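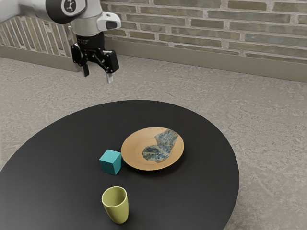

*Slide 1. Simulated table-clearing cell: arm with parallel-jaw gripper, round table, plate with cloth, cube, cup.*

**Speaker notes – Clearing tables at Rornstead: what changes for the floor staff**
July 2023. Slot is short, leave time for questions.

**Slide 1 – Opening**

Leave this up while people sit down. State the topic plainly: the Rornstead staff canteen, table clearing, and what happens to the jobs of the people who do it now.

Say early that the slide is a render. The table work is being tested in simulation first, and no arm has been installed in the canteen. People at the back will ask.

Point at the plate. A crumpled cloth lying in a shallow plate is the case we talk about most. A person decides at a glance whether to lift the cloth first or take both together. The planner needs a rule for it. The cup is upright and open at the top, so the rule for cups is simpler: grip below the rim, keep vertical, assume there is liquid in it. The cube is a test object with known size and is used to check grasp position. It has no canteen equivalent.

Don't go into the gripper geometry. Backup slide if asked.

**Slide 2 – The work today**

- 326 covers at a normal lunch, 528 on the busiest day we logged
- 4 people on clearing per shift
- Tasks as written in the job sheet: clear, wipe, sort, return
- Tasks as observed: all of those, plus answering questions, moving chairs, spotting spills, finding lost badges

The second list is the one to dwell on. None of the extra tasks were in the brief that Dellar sent us. They came out of the shift observations, and they take up almost a quarter of the time. If the clearing goes to a machine, those tasks stay, and someone has to be on the floor to do them.

**Slide 3 – What the system would do**

Urnora is the planning software. Khaemba is the name of the cell: arm, base, bins and the fence logic around it. Keep the two apart. Last time the audience used the names interchangeably and the discussion of costs got muddled.

Sequence for one table:

1. Floor attendant marks the table as free.
2. Arm moves in from its parked position with the gripper open.
3. Rigid items are picked and sorted by type.
4. Cloths are picked last, or flagged.
5. Attendant wipes and releases the table.

Steps 1 and 5 are human and remain so in the current plan. The attendant decides when a table is finished. We tried letting the software infer this in simulation and removed it after staff objected. A jacket on a chair means the guest is coming back, and the model has no chairs in it.

**Slide 4 – What changes for the staff**

Go slowly here.

Lifting goes down. Stacked plates are the main load in the job and the main complaint in the staff survey.

Walking does not go down much. Attendants still cover the same floor, and the trips to flagged tables are added on top.

Attention changes character. Today the work is continuous and self-paced. With the cell, it becomes waiting plus interruptions. Several people in the November interviews described this as the part they would like least. Quote it fairly – do not soften it.

Skill content is mixed. Clearing faults, resetting the cell and reading the flag screen are new tasks, and training is budgeted at 2 days per person. The pay grade has not been reviewed. Say so if asked, and say that we raised it with Dellar in writing.

**Slide 5 – Staffing**

The proposal keeps the same number of people on shift through the trial. After that there is no commitment, and I should not imply one. What we recommended is a fixed review date with staff present and the shift data on the table.

The business case Dellar first drew up assumed two fewer attendants. It did not count the unlisted tasks from slide 2. With those counted, the saving is much smaller, and during the lunch peak it disappears.

**Slide 6 – Limits of the simulation**

- Lighting is soft and even. The canteen has low sun on the window side.
- Few objects per table. Real tables are crowded.
- Cloth behavior is approximate.
- No people in the model.

The last item matters most for this talk. A grasp success rate from the simulator says nothing about how an attendant works next to the cell.

**Slide 7 – Questions for the room**

Who sets the pace of the shift once the cell is running? Who can stop it, and do they have to explain why afterwards? At Rornstead the second has been answered: any attendant can stop it, no report needed. The first is open.

Backup slides: gripper geometry, survey wording, cost table.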